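The laundromat on our street used to take coins. You brought a jar of them, fed the slot, and a machine did or didn't wash your clothes. Then in May it was bought by an outfit called Moschos, and now it takes Moschos Credits, which live in an app, which lives on a phone, which lives in the pocket of the trousers you have just put in the machine.

I want to say a word in defence of the button, the slot and the lever, and I'm aware of how that sounds. My father defended the carburetor at dinner for most of my childhood. I have become him, with better knees.

My complaint is a narrow one. I don't mind a thing being clever. I mind being enrolled. In the past year I have made accounts for a kettle, a parking lot, a dentist, a set of bathroom scales and a library I had already belonged to for 12 years. The kettle, a Brondico, wished to know my date of birth. I gave it a false one and it now sends me a greeting every January 21, 2026 being the first, with a coupon for descaler.

Each of these accounts arrives with Terms. I read one set all the way through, the way some people run a marathon, mainly to be able to mention it. The Terms for the bathroom scales came to 3,305 words. They covered arbitration, in a province where I don't live, of any dispute arising from my weight. I can think of several such disputes, but they were always going to be settled out of court.

The parking lot is the one that finally did me in. It wants the Istska app, and the Istska app wants a signal, and the lot is three levels underground. So you walk up the ramp to daylight, waving your phone about like a man trying to attract a helicopter, and by the time you've paid, you have used up the quarter hour you came for. There is a perfectly good post beside the elevator where the meter used to be. They left the post.

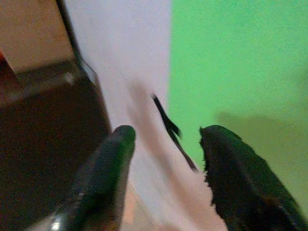
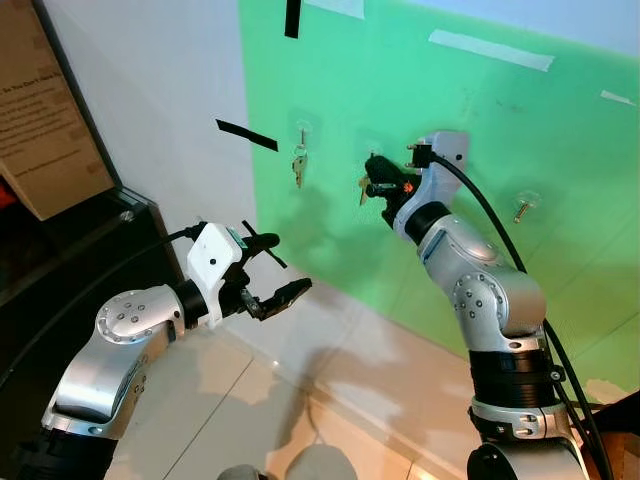
Toshiko Ichikawa wrote to tell me I was being a snob about it. The coin machines, she pointed out, ate her quarters every week for years, and the only appeal was to a phone number with a full mailbox. Now when the washer fails she taps a complaint and the money comes back before she's out the door. She also asked whether I had ever tried to use a parking meter in mitts at thirty below, with a bad hand.

I had, apart from the bad hand, and it was awful. She has me there. I'd forgotten that the slot jammed and the lever stuck, and that the button had been pressed by everyone in the neighbourhood with a cold.

Still, her argument is for refunds, and I'm in favour of refunds. I'd only like to get one without a password containing a capital, a numeral and a symbol, but apparently not that symbol. My list of passwords stands at 91. It is kept on paper, in a drawer, under the takeout menus, and any burglar who can read my handwriting is welcome to the kettle.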